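Millet 5 is out, and I've been itching to tell you about it! It's the release where the folks at Jellberg finally pulled the grasp planner apart from the motion controller, so you can swap one without breaking the other (I broke both last April, twice).

The new planner proposes 200 grasp candidates per arm and throws out the silly ones before anything moves. On my machine in Flavonville a full replan takes 50 milliseconds, and I can live with that.
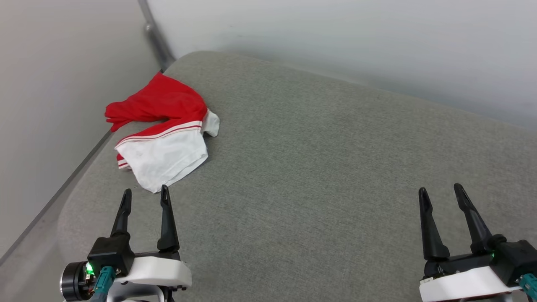

Crumpled clothes are still the hard bit, mind. The Ondurcombe lab has put up 2,000 logged attempts with the release, failures included, and the replay tool lets you scrub through them and see which candidate the planner picked. I lost a whole evening to it. Docs are patchy, so bring patience!

14 shares | 3 comments
Contact us | © Flavonville Tech Notes | Back to top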